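Home | Sailings | Cabins | Shore Days | FAQ | Contact

Stamilitz Ferries: questions we get a lot

How long is the crossing to Wollaner?
Two hours on the timetable. The sea has not read the timetable, so don't book lunch for the minute you land.

Can I bring my car?
Yes, if it was booked. The Abubakari takes 119 vehicles and 652 passengers, and each year someone arrives in car number 120 with a hopeful expression. Vans and anything with a roof box pay the tall rate.
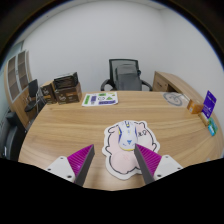
When does check-in close?
Forty minutes before sailing for cars, twenty for foot passengers. After that the ramp goes up and you may wave.

Are dogs allowed?
On the open deck and in the pet lounge, on a lead. Cats travel in a carrier and complain throughout.

Is there food on board?
The café does soup, rolls and a curry with a local following. It shuts half an hour before we dock, usually just as you reach the front of the queue.

Where do I catch the bus into town?
Turn left out of the Wollaner terminal and walk to the Brindix stop. From May the last one goes at 9.40 pm. After that it's a taxi or a long uphill walk with your suitcase.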